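보낸 날짜: 2018-05-14
받는 곳: 베란다텃밭 메일링리스트
제목: Re: [텃밭] 지렁이 상자, 아파트에서도 될까요?

> 안녕하세요, 가입하고 눈팅만 하다가 처음 글 올립니다.
> 18평 아파트에 살고 베란다가 북동향입니다. 작년부터 상추랑 바질을
> 화분에 키우는데 음식물 쓰레기가 아까워서 지렁이 상자를 들일까
> 고민 중입니다. 궁금한 게 세 가지예요.
> 1) 냄새가 정말 안 나나요? 가족이 제일 걱정하는 부분입니다.
> 2) 여름에 베란다가 꽤 더워지는데 지렁이가 버틸 수 있을까요?
> 3) Wekard 3단 상자를 사는 게 나은지, 스티로폼 상자로 만들어도
> 되는지요. 가격 차이가 너무 커서요.
> 분변토는 얼마 만에 쓸 수 있는지도 아시는 분 계시면 부탁드려요.

반갑습니다! 지렁이 얘기가 올라오면 제가 가만히 못 있습니다. 저도 북동향 베란다에서 시작했고 지금은 상자가 두 개로 늘었어요. 하나씩 답 드릴게요. 좀 길어질 것 같으니 차 한 잔 가져오세요.

냄새부터요. 잘 돌아가는 상자에서는 비 온 다음 날 산길 냄새가 납니다. 저는 그 냄새가 좋아서 괜히 뚜껑을 열어 보고 그래요(너무 자주 열면 지렁이가 싫어합니다). 시큼하거나 썩는 냄새가 난다면 십중팔구 먹이를 많이 넣은 겁니다. 처음 한 달은 답답할 만큼 조금만 주세요. 저는 첫 주에 신이 나서 수박 껍질을 반 통어치 넣었다가 초파리와 한 달을 살았습니다. 그때 가족회의가 두 번 열렸어요. 지금은 먹이를 넣을 때마다 자리를 옮겨 가며 한쪽 구석에 묻고, 그 위에 젖은 골판지를 한 겹 덮습니다. 이것만 지켜도 초파리가 눈에 띄게 줄어요.

넣는 것과 안 넣는 것은 제 기준으로 이렇습니다.

잘 먹는 것: 상추 겉잎, 배추, 호박 속, 바나나 껍질(잘게), 사과 심, 우린 찻잎, 달걀 껍데기 가루
조금만: 커피 찌꺼기, 밥, 감자 껍질
안 넣는 것: 김치와 젓갈처럼 짠 것, 고기, 생선, 기름기, 귤껍질, 마늘, 양파

한국 집에서는 소금이 제일 문제예요. 국에서 건진 무 같은 것도 저는 물에 한참 헹궈서 넣습니다. 귀찮으면 그냥 빼세요. 조리하기 전에 다듬고 남은 채소만 넣어도 양은 충분합니다. 냉동실에 한 번 얼렸다가 녹여서 넣으면 조직이 무너져서 훨씬 빨리 먹고요, 벌레 알 걱정도 덜 수 있어요. 저희 집 냉동실 맨 아래 칸은 거의 지렁이 전용입니다.

다음은 여름 문제. 제가 제일 고생한 게 이거였어요. 붉은줄지렁이는 15도에서 25도 사이를 좋아하고, 30도가 넘어가면 힘들어합니다. 베란다 온도가 아니라 흙 속 온도를 재셔야 해요. 요리용 탐침 온도계 하나면 됩니다(물론 요리용과는 따로 쓰시고요!). 저는 7월 초에 상자를 현관 옆 다용도실로 옮깁니다. 옮길 데가 없으면 생수병을 얼려서 수건에 감아 흙 위에 얹고 아침저녁으로 바꿔 주세요. 북동향이면 오후 해가 안 드니까 남향 집보다 훨씬 유리합니다. 아침 해만 돗자리나 발로 가려 주시면 돼요. 온도가 오를 때는 먹이도 줄이세요. 음식물이 삭으면서 나는 열이 만만치 않거든요.

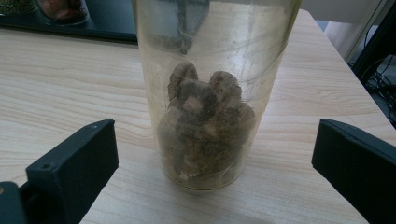
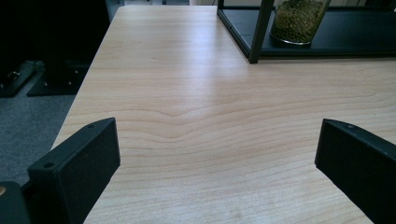

투명한 통에 담긴 갈색 덩어리들(첫 번째)과 밝은색 나무 탁자(두 번째)

이제 상자 얘기입니다. Wekard 3단, 저도 하나 씁니다. 좋긴 좋아요. 아래 단이 다 익으면 지렁이들이 위로 올라가니까 분변토 거두기가 편하고, 물 빼는 꼭지가 있어서 바닥이 질척해질 일이 적습니다. 그런데 첫 상자로 꼭 필요하냐고 물으시면 저는 스티로폼 상자부터 해 보시라고 하겠어요. 여름에 단열이 되는 건 오히려 스티로폼 쪽이고, 두어 달 해 보고 안 맞으면 부담 없이 접을 수 있으니까요. 만드는 법은 간단합니다.

- 깊이 25cm 정도 되는 상자를 고릅니다. 너무 깊으면 아래가 숨을 못 쉬어요.
- 뚜껑과 옆면 위쪽에 젓가락으로 구멍을 뚫고 안쪽에 방충망을 붙입니다.
- 바닥에도 구멍을 몇 개 내고 받침을 깝니다. 벽돌 두 장으로 띄우면 물이 잘 빠져요.
- 신문지를 손가락 너비로 찢어 물에 적셨다가 꼭 짜서 절반쯤 채웁니다. 코코피트가 있으면 섞으시고요.
- 정원 흙 한 줌을 꼭 넣어 주세요. 지렁이는 이가 없어서 모래알이 있어야 먹이를 갑니다.
- 이 상태로 일주일 두었다가 지렁이를 넣습니다.

첫날 밤에는 탈출 시도가 있을 수 있습니다. 저희 집도 아침에 뚜껑 안쪽에 옹기종기 붙어 있는 걸 보고 비명을 질렀는데, 새집에 적응하는 동안 흔한 일이라고 하더라고요. 상자 위에 약한 불을 하나 켜 두면 빛을 피해 흙 속으로 내려갑니다. 사흘째부터는 한 마리도 안 올라왔어요.

그리고 분변토요! 이 얘기를 하려고 여기까지 썼습니다. 처음 거둘 때까지는 서너 달 보시면 됩니다. 저는 10월에 첫 수확을 했고, 체에 내려서 재 보니 1,176g이었어요. 그 뒤로 저울에 올릴 때마다 공책에 적고 있는데 두 번째가 1,202g, 상자를 하나 늘린 다음에는 3,845g까지 나왔습니다. 공책에 숫자 적는 재미가 이렇게 클 줄 몰랐어요. 다 된 분변토는 검고 포슬포슬하고, 손에 쥐었다 펴면 살짝 뭉쳤다가 톡 치면 부서집니다. 원래 먹이의 모양이 군데군데 보이면 아직 이르니까 더 두세요. 달걀 껍데기 조각은 끝까지 남는데 그냥 쓰셔도 됩니다.

쓰실 때는 욕심내지 마시고 상토 네 컵에 한 컵 비율이면 넉넉해요. 바질은 분갈이할 때 섞어 주고, 상추는 포기 둘레에 한 숟갈씩 얹고 물을 줍니다. 작년에 같은 날 심은 바질 두 화분 중 한쪽에만 줬는데 잎 크기가 확 차이 났어요. 화분 두 개로 실험이라고 하기는 민망하지만 보는 사람은 신납니다. 모종용 흙에는 저는 더 적게 넣어요. 습기를 많이 머금어서 싹이 물러지는 경우가 있었거든요.

거둘 때 지렁이를 골라내는 방법은 여러 가지인데, 제가 정착한 건 빛을 쓰는 방법입니다. 비닐을 깔고 흙을 작은 산처럼 쌓은 뒤 스탠드를 켜 두고 10분쯤 딴짓을 합니다. 지렁이가 밑으로 파고들면 겉흙만 걷어 내고, 또 기다렸다가 걷어 내고요. 마지막에는 바닥에 지렁이 뭉치만 남습니다. 노란 레몬 모양의 작은 알갱이가 보이면 알주머니니까 같이 상자로 돌려보내 주세요. 아이가 있는 집이라면 이 작업은 꼭 같이 해 보시길요. 저희 집에서는 알주머니 찾기가 제일 인기 있는 놀이입니다.

지렁이는 낚시 가게에서도 살 수 있지만 종류가 섞여 있을 때가 있어서, 저는 이미 키우는 분께 나눔을 받는 쪽을 추천합니다. 처음에는 200g 정도면 충분해요. 저도 처음 받은 게 봉투 빼고 198g이었는데 반년 만에 상자가 좁아 보일 만큼 늘었습니다. 저희 상자도 요즘 식구가 꽤 많으니 원하시면 개인 메일 주세요. 흙째로 담아 드릴 수 있어요. 더워지기 전인 지금이 옮기기에 딱 좋습니다.

아, Prultonar 발효제를 같이 넣어도 되냐는 질문이 전에 올라왔던 것 같은데, 저는 써 본 적이 없어서 모르겠습니다. 써 보신 분 계시면 이어서 답 달아 주세요. 저도 궁금해요.

상자 만드시면 꼭 후기 올려 주시고요, 첫 주에 수박은 참으세요!

북동향 베란다에서 드림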